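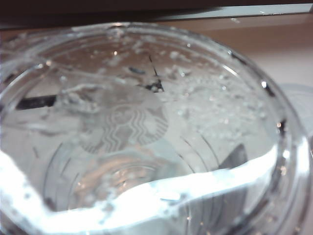 A full cup of water, with the siren showing through it.

I drank a lot of water in July, and most of it at the Wisturley waterworks, where they open the gates to the public for one morning every summer and let you poke around the place your shower comes from. I've lived in Wisturley for eight years and had never gone. My neighbor talked me into it by promising donuts. There were donuts! They were gone by the time we parked, but I believe her that they existed.

You sign in at a folding table, you get a hard hat that fits like a salad bowl, and then you wait for your group to be called. Ours had some 40 people in it, which was too many for the stairs but fine outdoors. The guide was Sushil Rastogi, who runs the day shift and has one of those voices that carries over pumps without any shouting. He started us at the intake on the Kestel, up on a metal walkway with the river sliding by underneath. The river was brown. A kid near me asked if we really drink that and Sushil said yes, by tomorrow night you will, and her face was worth the drive.

From the intake we walked uphill to the settling basins. I had pictured tanks, closed ones, like at a brewery. They're open and long and so slow that you can't see the water moving unless you pick out a leaf and watch it (I did, for quite a while, and lost the group). They add something to the water that makes the fine mud clump together and sink. Sushil had a big jar of river water on the railing and he stirred a capful of the stuff into it, and we all leaned in. First nothing, then little gray snowflakes, then the snowflakes heading down. People clapped. I clapped.

The filter building is the old part, brick with tall arched windows, and it was lovely and cool in there after the walk up. Lehner built the original filters and the name is still cast into the valve wheels along the gallery, painted over so many times that you have to read it with your fingers. The building is 103 years old and the newest pumps went in last winter, and they sit side by side, the old ones green, the new ones blue and much quieter. One of the old green ones still gets run every month to keep it from seizing up. I asked if it was ever needed. "Twice," said Sushil, and moved on to the next thing, so I can't tell you about either time.

My favorite stop was the lab, and it's tiny. Two benches, a fridge, a sink. They test from taps all over town as well as at the plant, and they had set up a blind tasting for us with 6 pitchers marked by colored tape. One was Wisturley tap, one was Hendena tap from over the ridge, and the rest were a mix of store-bought and filtered. I was certain I'd know ours. I picked red. Red was Hendena. My neighbor also picked red, and we have agreed not to bring it up at the block party.

For the record, ours was yellow, and I wrote "kind of flat?" next to it on my card. Sushil says leaving a pitcher in the fridge overnight takes care of most of what people complain about. I've been doing it since and I think he's right - or I feel guilty and want him to be right.

Some practical stuff if you want to go next year. Parking is in the lower lot and the walk up is steeper than it looks on the map. Wear closed shoes, they do check. The stairs down to the pump floor are open grating, and if you don't like heights you can wait in the gallery, where there's a bench and a pretty good wall of old photos, including one of the whole crew in neckties. The tour says an hour and ours ran closer to two. Restrooms are by the sign-in table only, so think ahead, especially with the tasting at the end.

It's free, and you get a little booklet with the test results in it. Mine is on the fridge. If you want donuts, come for the first group at 9 a.m.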